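Grorine Kitchen Forum > Baking and Desserts
Crumble topping: rub it in or melt the butter?
Started by Melina Spanos, February

melina_s
My plum crumble came out as soup with a sweater on it. I rubbed cold butter into flour, oats and brown sugar as instructed by three generations of women, and it sank. My sister melts her butter, stirs with a fork, and watches television. Hers is crisp. I would like someone to tell me she is wrong.

farzana_m
She isn't wrong. Melted butter makes clumps, clumps stay on top. I've done it for 13 years and nobody has sent a bowl back.

thomas_bakes
Strong disagree. Melted butter gives you granola. Cold butter gives you crumble. If I want granola I'll eat it at breakfast and be sad then.

The trouble is the plums. How much cornstarch?

melina_s
Cornstarch?

thomas_bakes
There we go.

Agathe Vidal
A tablespoon for a 9-inch dish, two if the plums are very ripe. Also chill the topping in the freezer while you cut the fruit. I'm with Thomas on cold butter, though I wish he were nicer about it. 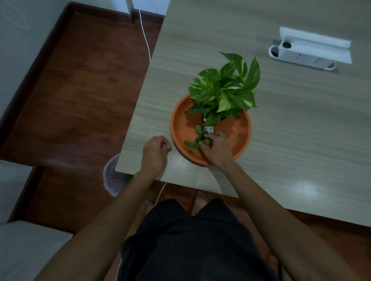 The pothos in its terracotta-colored saucer.

farzana_m
Freezing the topping is one more thing to wash and one more hour before dessert. Melt it. Six tablespoons to a cup of flour and a cup of oats, pinch of salt, squeeze it in your fist and drop it on in lumps. 375 until the juice bubbles up at the sides.

sofia_ver
I made both last night because I have no social life. Same plums, same dish, cornstarch in each. Melted: crunchier, a bit greasy underneath. Cold: sandier, tasted more of butter. My husband preferred whichever one he was eating.

thomas_bakes
"Greasy underneath." I rest my case.

farzana_m
"Crunchier." So do I.

Agathe Vidal
Sofia, did you let them stand? Mine needs 39 minutes out of the oven before the juice sets. I've timed it more than I'd like to admit.
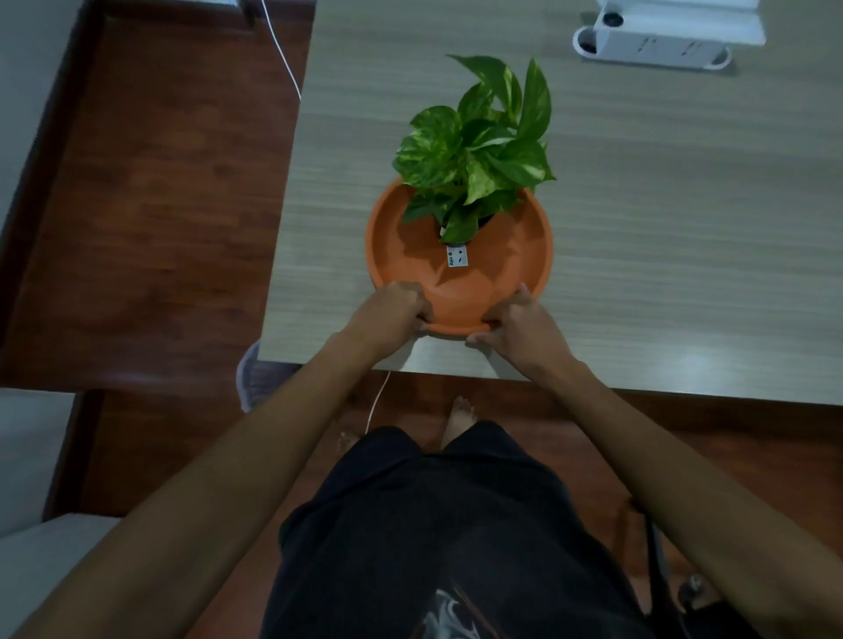 Pothos again, leaves over the rim.

sofia_ver
They stood for 11 minutes. There was a crowd.

melina_s
Update. Cold butter, two spoons of cornstarch, topping frozen while I argued with my sister on the phone. It held. A slice stood up by itself on the plate for a while. She says it was the cornstarch and I could have melted the butter. I've told her the line was bad.

farzana_m
It was the cornstarch.

chrysanthi_st
Does this work with frozen rhubarb? Asking with a bag of it thawing in the sink.

Agathe Vidal
Yes, but drain it first and use more sugar than seems decent.

Recent threads
Skumoro loaf pans: do they all stick?
Who moved the pie chart to the bread section
Substitutes for buttermilk that aren't lemon and hope
Bokia stand mixer making a ticking noise

Contact the moderators | Copyright Grorine Kitchen Forum | Back to top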